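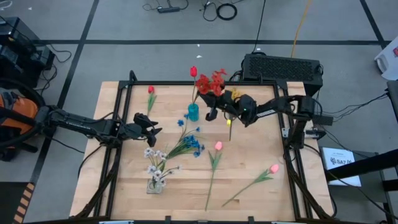
Figure 3. The two-arm cell during the flower task. Right gripper closed on the stems of the red bunch, left gripper open.

4.2 Equipment planning and cost

We planned the cell before we had a fixed budget, which was a mistake and shaped most of what follows. The first quote from Espinoza covered arms, mounts and the power supply as one line item. Split out later, the mounts were cheaper than we thought and the cables were not. Anyone pricing a similar cell should ask for the split early.

Table and frame first. Wooden top, aluminum extrusion around all four edges. Total for this part was 1652 dollars, delivered to the Denport lab, brackets included. A steel bench was quoted at 2231 and dropped. The extrusion takes brackets anywhere along its length, so moving an arm mount costs an afternoon and no new parts. We moved ours twice. A bench with drilled holes would have needed rework both times, and we did not have a line for that.

Arms. Two, same model, bought together. We considered buying one and adding the second in the next budget year. Decided against it -- the flower task needs one hand free while the other holds stems, and a one-arm version would have been a different study. Lead time was the real cost here. The purchase order went in before the Tisum software license was approved, and the license then held up setup longer then the hardware did. Order of approvals matters more than we alowed for.

Grippers are the part we would budget differently. Flower stems are thin and the fingers are wide. Stock fingers were kept for all trials reported in this paper, no custom set. One spare pair per arm should be in the first order, not the second. 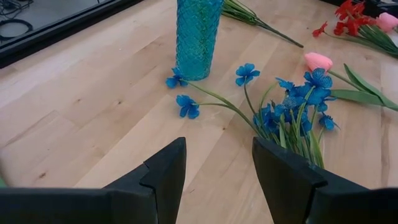 Consumables are easy to forget because each one is small. Artificial flowers, vases, tape for the floor, cable ties. Real flowers were ruled out at the planning stage: they wilt, they vary from stem to stem, and they would turn a one-time purchase into a weekly one. Artificial stems also bend and lose petals, so the budget should assume replacement. We set aside over 20 percent of the props line for this and have not regretted it. Glass vases go on the same line. Buy duplicates of the exact vase at the start, shops change stock and a near match is no good for repeat trials.

Cabling and power got no line of their own in our first plan. They should have. Longer cables than the drawing suggests, extra power strips, something to keep runs off the walking path. We paid for these out of the general lab account and the totals are therefore missing from Table 3.

Staff time is not in the table either. Setup, calibration, resetting props between trials. Resetting is the largest of these for a task with this many loose objects, and it does not shrink as operators get better at the arms. For the planned second cell at Verkusia we have asked for reset time as a separate item. The request was filed May 29, 2024 and covers the same frame design, the same arms, spare fingers, and a cable allowance. Software is being handled first this time.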